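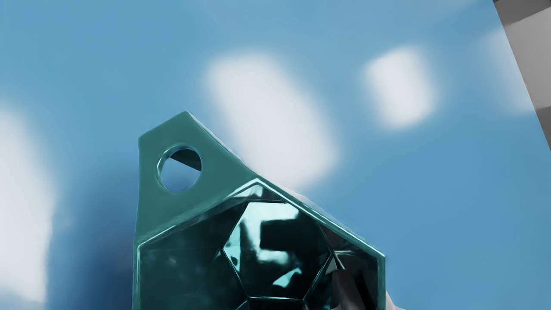 Gripper Trials Need Harder Objects

When an institute compares two grippers, the choice of test object settles much of the result before the first run. Our procurement rules still call for matte blocks of even width, which favor almost every product on the market. It is the position of this laboratory that the rules should change before the March round of purchases.

The simulated trials prepared by Anwara Mondal and Rezaul Biswas show why. They chose a teal charm cut like a gemstone, with a pierced tab at the top and angled facets below. Its surface throws back highlights and dark reflections, and a finger that meets it at the side must deal with faces that tilt in several directions. A block asks nothing of the kind.

The Zorside and Rinoneo grippers were each given 60 attempts on the standard block, and the scores could not be told apart. On the charm the two parted company at once. Rinoneo's softer fingertip settled against the angled sides, while Zorside's stiffer one tended to turn the piece as it closed. A buyer reading only the block scores would have picked on price.

Cameras deserve the same treatment. A controller that finds the edge of a dull cube may lose it on a polished rim, and a view taken close to the finger can leave out the lower half of the part altogether. Sewwandi Bhuiyan has argued that camera and gripper should be scored as a pair. We agree, and would add the controller. 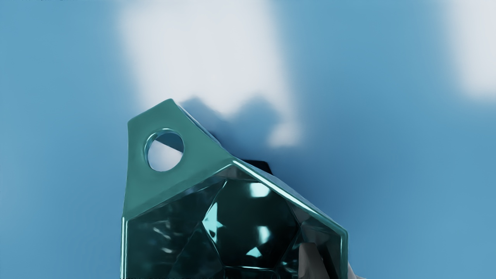 Can a simulated trial replace a trial on real hardware?
It should come first and carry less weight. Simulation is well suited to ruling out poor pairings at low cost, but friction and wear must still be measured on the bench, and no contract should be signed on rendered results alone.

The Kherham objection, as it is known here, is that difficult objects make scores hard to compare between sites. A shared set of part files would answer most of it.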